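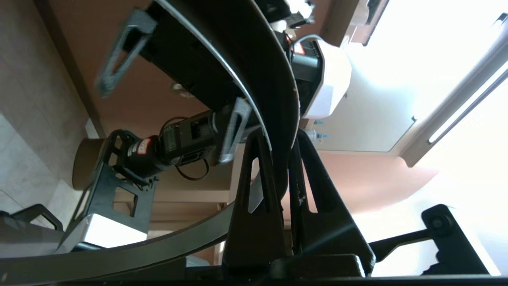
How do you get glitter nail polish off without wrecking your nails?
Soak it off. Press a pad of cotton wool wet with remover onto each nail, wrap it in foil, leave it alone for a few minutes and then slide the whole lot off.

Foil soaking at home, start to finish
2019-05-05

I adore glitter polish. I have nearly 80 bottles and I'd guess more than half of them sparkle in some way, so I have spent a LOT of evenings getting the stuff off again. For years I did it the bad way, which was scrubbing, then picking, then peeling off whole sheets of it in front of the telly and wondering why my nails were splitting like old paint. Then I tried foils and I've never gone back. It's so easy!

What you need

Acetone remover (the non-acetone kind does work on ordinary cream polish but it's hopeless on chunky glitter)
Cotton wool pads, cut into quarters
Kitchen foil, torn into strips big enough to go round a fingertip
Hand cream or a bit of olive oil
An orange stick
An old towel you don't care about

I use the Sivix remover in the big bottle at the moment. It's strong and cheap and it smells like every other remover on earth. Any acetone one will do the same job. Open a window, and keep well away from candles, the hob and anything else with a flame, as acetone catches fire very easily. Keep it off varnished tables and plastic phone cases too. I have a cloudy patch on my bedside table that will be there for ever.

Step 1
Wash your hands and dry them properly. Rub hand cream or oil into the skin around each nail, going right down to the first knuckle, but keep it off the polish itself. This makes such a difference to how dry your fingers feel afterwards.

Step 2
If you've got a thick shiny top coat on, give the surface a very light rub with a fine file. You only want to take the shine off. Stop well before you get anywhere near the nail! Skip this if it's a thin coat or a few days old and already a bit worn.

Step 3
Wet a quarter pad with remover. It should be soaked but not dripping down your wrist. Lay it on the nail so it covers the tip as well, then wrap a strip of foil round and pinch the end shut. Do one hand at a time. I know some people manage both, and I take my hat off to them, but I end up with foil all over the carpet.

Step 4
Wait. Five minutes is plenty for most glitters. For something really packed, like Gondholm 602 (a gorgeous teal with big copper hexagons, two coats and you can't see a scrap of nail through it), I leave it for ten. Don't keep opening the foil for a peek, it lets the remover dry out.

Step 5
Press down on the foil with your thumb, wiggle it a little from side to side and pull it towards the tip in one go. Nearly everything comes away inside the pad. It is SO satisfying. If there are bits left at the corners, dip the orange stick in remover and nudge them off. If they won't budge, put the same foil back on for another 2 minutes. Please don't scrape!

Step 6
Wash your hands with soap, dry them, and put on more cream than you think you need. I like the Erraji almond balm for this, it's thick and a bit greasy so I do it just before bed.

Making it easier next time

Put a peel-off base coat under your glitter. I picked one up at Flollgate back in February and I've been using it under everything sparkly. You paint it on, let it go clear, and then do your colour as normal. It doesn't last as long as a proper base coat, so I get three days out of it if I've been washing up and maybe five if I've been lazy. For a party or a weekend away it's perfect. When you want it off, soak your hands in warm water first and lift the edge gently with the orange stick.

When to leave it

If the skin round your nails is cut or sore, wait until it's healed, or it will sting like mad. If anything starts burning while the foils are on, take them off and rinse straight away. And foils are for natural nails only. Acetone will melt some false tips, so check what yours are made of before you start.

I'm off to take off a silver holographic that has been on for a week and put on something pink!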